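Home | News | Schools | Sports | Events | Contact

Urik library adds practice boards to its lending shelf

By Beril Başaran
27 December 2024
2 min read

Print | E-mail

The Urik public library has put a set of hands-on practice boards on its lending shelf, paid for with a $4,000 grant from the Sardale Fund. Cardholders age 14 and up can borrow one for two weeks at a time, the same as a book.

The boards are meant for people who want to get used to switches, sliders and plug-in wiring before signing up for a shop class. They are made up of panels that fit together like a jigsaw puzzle, and each borrower gets a printed sheet of exercises to go with them.

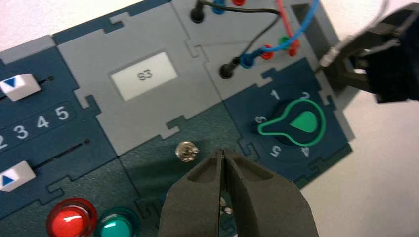 Sevim Karabulut, who runs adult programs at the library, said the idea came out of a repair class held in August. The class drew 61 people over the month, and several asked if they could take something home to practice on.

"We had books on basic wiring, but people wanted to put their hands on it," Karabulut said. "Some of them had never plugged in a patch lead."

The library looked at kits from two suppliers and went with Druvevden, a small firm based in Rathore. Karabulut said staff tried both kits at the front desk for a week and found the Druvevden sheets easier to follow.
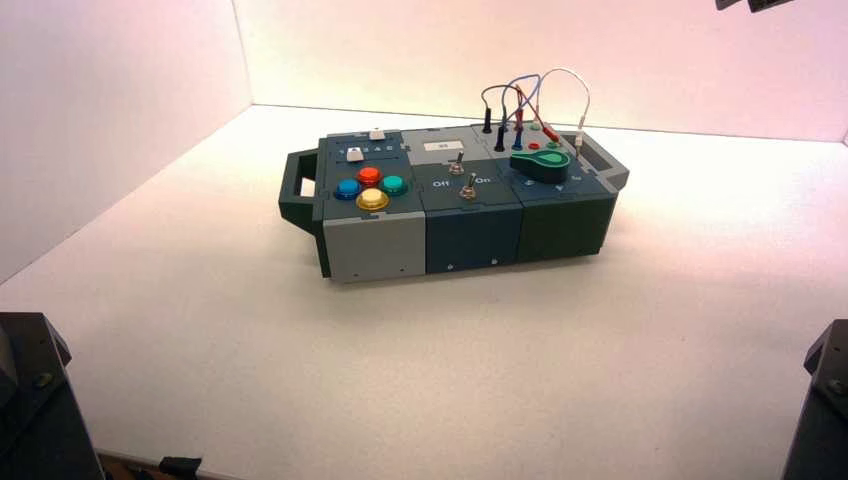 Borrowing works through the regular catalog. Boards can be reserved online or by phone and are picked up at the main desk, not at the branch. Each one is checked by staff when it comes back, so returns are not accepted in the drop box. The box-shaped unit has a carrying handle on one end, and its controls include four round push buttons in blue, red, teal and yellow along with a pair of metal toggle switches. Late fees are the same as for DVDs.

The patch leads are checked out with the board and should be returned with it. Borrowers who lose one will be charged for a replacement.

An evening session on using the boards is planned for the new year. The library will post the time at the main desk.

Print | E-mail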